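Re: storing soft silicone pieces
Posted to the Stilberg workshop list, 6/27/21

> We have 14 cast pieces from Drusovby and the long ones
> have started to flatten on one side. How do the rest of you
> keep them?

Don't stack them. Wipe each one with mild soap, let it dry, and lay it on a tray by itself. Dust with a little cornstarch and turn it every 15 days or so. Ours is pale with a matte finish, and the folds need the most dusting.

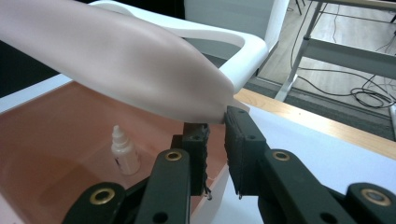
Related messages
Cornstarch or talc?
Gimach trays, used
Palaniappan mold release

3 replies | 0 shares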